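# Why Do Things Look the Color They Do?

Have you ever picked out a sweater in a store, carried it home, and found that it looked like a completely different color in your bedroom? It happens to me all the time! I once bought socks I was sure were navy blue, and my sister still calls them my purple socks. To find out what went on there, we have to talk about light first, so get comfortable.

## Light is a mixture

Sunlight looks plain and white, or maybe a little yellow in the late afternoon, but it is really lots of colors traveling together. When sunshine goes through raindrops, the drops bend each color a slightly different amount, and the colors spread out into a rainbow. Red bends the least and violet bends the most, and all the others line up in between.

Scientists measure light in waves, and the waves are so small that we need a tiny unit called a nanometer. Deep red light has waves 700 nanometers long. You could fit more than a thousand of those waves, end to end, across the width of your fingernail (and that's a very small fingernail's worth of wiggling, if you ask me).

## Some light bounces, some gets soaked up

When light lands on a thing, part of it sinks in and part of it bounces off. The part that bounces off is what reaches your eyes. A ripe tomato soaks up most of the blue and green light and sends the red back to you. A lemon sends back red and green together, and your brain mixes those two and says "yellow!"

White paper bounces back nearly everything. Black things soak up nearly everything, and that light turns into a little bit of warmth. Feel a black T-shirt that has been lying in the sunshine next to a white one, and you'll see what I mean.

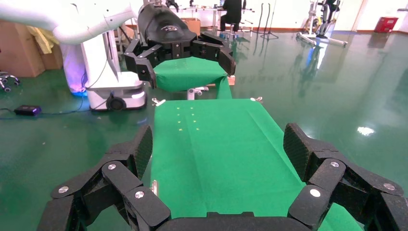
Cloth gets its color from dyes, and a dye is really just a very good light-catcher. Each kind of dye grabs certain colors and leaves the rest alone. The bright green cloth shows this nicely, with its dye catching much of the red and blue light and letting plenty of green bounce away. Look at the black fingertip pads next to it, too. They send back so little light that they seem dark beside all that green.

## Try it at home

You'll need a flashlight, some clear red plastic wrap, and a few crayons.

1. Wrap the red plastic over the end of the flashlight.
2. Make the room as dark as you can.
3. Shine the red light on a green crayon, then on a red one.

The green crayon will look very dark, as there is hardly any green light around for it to bounce. Now try your own socks, and write down which ones surprised you.

*Written by Tamara Palamarchuk*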